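Loudspeaker Driver Line: Progress Report to Stavia
Apr 9, 2025
By the Jarker production engineering office
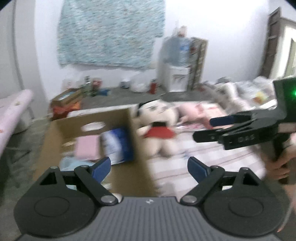 This report covers work on the 8-ohm midrange driver since the November review. Tooling for the new basket is complete and was accepted at the Trekevholm plant without changes. The first production run closed at 2,011 units. Of these, 88 were rejected at end-of-line test, most for voice coil rub and the remainder for polarity errors at the terminal.

Coil rub was traced to the centering jig. The jig has been reground and the adhesive cure time extended. No rub rejects have been logged in the 492 units built after the change. We will keep full sweep testing in place until the second run is closed.

Cuypers delivered the revised surrounds two weeks late. Free-air resonance on the new parts is within tolerance but sits near the upper limit. A softer compound has been requested, and samples are due with the next shipment. Magnet supply is stable.

Power handling tests are 2 cycles short of plan. The amplifier rack was out of service for repair and is now back in use. Remaining cycles will run on drivers from the corrected batch only.

Spending is within the approved budget. The unspent part of the tooling allowance is carried forward to packaging and drop tests. We ask Stavia to confirm the connector type for the export version before the second run is scheduled.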